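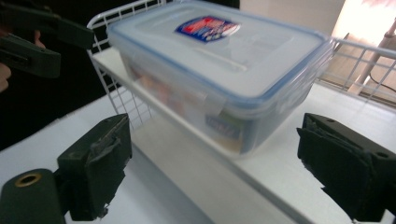 Okay, hi everybody, can you hear me in the back? Good. So the talk is called "The Tupperware Drawer Is a Budget Problem" and I picked that title at one in the morning, so bear with me. What I want to talk about is leftovers. Food you already cooked, already paid for, and then threw out in a week.

(Wait for people to sit down. Water. Don't start the pot roast story until the door is closed.)

So a few years ago I made a pot roast for four people and there were three of us eating. Fine, lovely, lots left over. I put it in the fridge behind the milk and I found it again in March. I'm not going to tell you when I cooked it. My sister-in-law still brings it up at Thanksgiving!

After that I started writing down everything I threw away. Just a pad on the side of the fridge, one line each time. Half a thing of rice. The end of the soup. Spinach, spinach, spinach. By the time the pad was full I had 101 lines on it, and I sat down with my grocery receipts and a cup of coffee and felt pretty sick about it.

(Hold up the pad. Pass it around if it's a small room. Get it BACK this time.)

Now, most of what was on that list wasn't bad food. I'd liked it the first night. I just couldn't see it, or I could see it and had no idea how old it was, or there was a cup and a half of something and I didn't know what a cup and a half of something was for. So those are the parts I worked on.

Seeing it first. I cleared one shelf, the one at eye level, and that's the leftovers shelf. Nothing else lives there. I used to keep jam and pickles up there, and jam and pickles will last through a hurricane, they don't need the good seats. They went down to the bottom. My husband complained for a week and then he started eating the leftovers for lunch, so I took that as a yes.

Then the date. Masking tape and a marker, both in the drawer right under the counter where I pack things up. If the marker is in another room I won't do it, I know myself. I write what it is and the day I made it. I tried the fancy labels from Hodeck, the ones that are supposed to rinse off, and they were cute but I kept saving them for something special. Tape is fine. 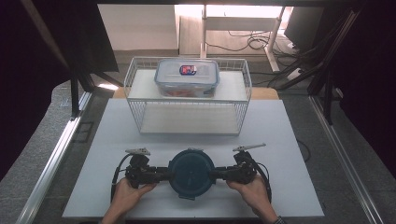 And then portions, and this is where I got it wrong for the longest time. I used to put the whole batch away in one big tub. Then to have lunch I had to get the big tub out, scoop some, put it back, and by the third time everybody was sick of looking at it. Now it gets split up while I'm cleaning the kitchen. Two lunches in the fridge, the rest goes straight in the freezer that same night. I don't wait to see if we'll eat it - we won't.

(Ask: who here has something in the freezer they can't identify? Hands. Put my own hand up.)

A word on soup, because somebody always asks. Leave room at the top, it swells up when it freezes. I lost a good jar of minestrone that way and I was picking glass out of the freezer with a flashlight in my teeth. And cook your noodles separately, or by the next day you've got a casserole.

Rice, get it in the fridge quickly, don't leave it out on the stove all evening. Same with anything that has meat in it. Shallow and spread out cools down a lot faster than deep. If you're not sure about something, toss it. I'm cheap, but I'm not that cheap!

Okay, money. I kept the pad going the second year and compared, and we were spending over 50 dollars a month less on groceries. Same family, same store. Some of that is probably that I quit buying spinach. I buy it frozen now and I've stopped pretending.

(If running long, skip the next bit and go to handouts.)

The other thing that helped was naming a night. We call ours Plilness, which was my kid's spelling of "fullness" on a menu she drew, and it stuck. Everything on the shelf comes out on the table, nobody cooks, you get what you get. Sometimes it's chili next to a pancake. We put hot sauce on it.

Handouts are on the chair by the door, there's a blank waste pad you can copy and my freezer list. Coffee's in the hall. I'll take questions until they need the room back - and please, if the pad is still going around, send it up to the front.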